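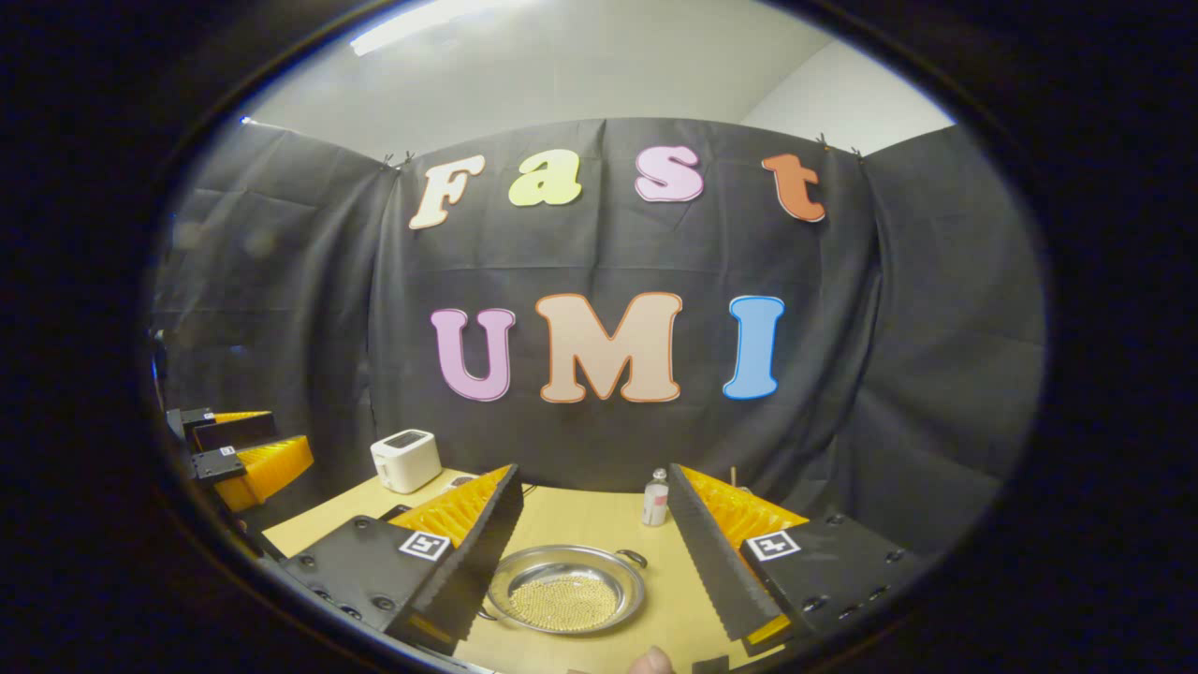 The letters on the black cloth, clips and all.

Preltton lost 2-1 at Bririvwood last night and I can't say I was surprised. I went over on the supporters' coach, which left at half past four and still got us there after the teams had come out. The gate was given as 325, and a good part of that was us.

We were decent for half an hour. Usman scored from a corner on 30 minutes, a free header, and for a while it looked as if they had no idea how to deal with him. Then we dropped deeper and deeper, as we did at Vindance in April, and they equalised just before the break.

The winner came on 61 minutes. Our left back was caught upfield, the cross was a poor one and our keeper still let it through his hands. He has been very good this season so I won't go on about it.

What I don't understand is the substitutions. Somtochukwu Usman was our only threat and he came off with twenty minutes left. Wanpen Srisuk, who sits in front of me at home games, thought he was limping. I didn't see it myself. After that we had one shot, and it went into the car park.

Okeke are next, at our place. They took about 1,000 to their last cup tie, so the away end should be noisy for once. I'd start the same eleven apart from the left side of midfield. Kick-off is at three and I'll be in my usual seat.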